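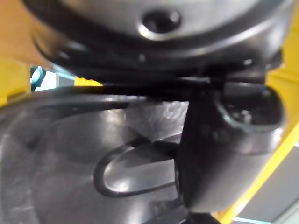 Kamil Vrabec said the missing spoons were first noticed on Friday, when the breakfast tables at the Hotel Haugen in Hunditz were being laid and the drawers came up short.

The hotel has now confirmed that 46 pieces of silver-plated cutlery were taken from its dining room during a three-day trade delegation visit in July. The set was made for the hotel by Wudar and is valued at 450 euros. It includes teaspoons, fish knives and two sugar tongs.

A review of security recordings showed several guests placing items in jacket pockets and handbags after the closing dinner, which was attended by 79 people. The hotel has passed the recordings to the local police and will not be naming anyone.

So far 21 pieces have been returned. Most arrived by post without a letter. One parcel held nine teaspoons and a napkin ring that does not belong to the hotel — its owner may collect it from reception.

"We would like the rest back and we don't need an explanation," Vrabec said. "The tongs in particular are hard to replace, as the pattern is no longer made."

Items can be handed in at the front desk at any hour or left in the box beside the side entrance. The hotel will not charge guests who return cutlery before the end of the month. After that, the matter will be left with the police.

The dining room remains open as usual. Stainless steel cutlery is in use at all meals except Sunday lunch.

Press enquiries should be made to the hotel office before 5 pm.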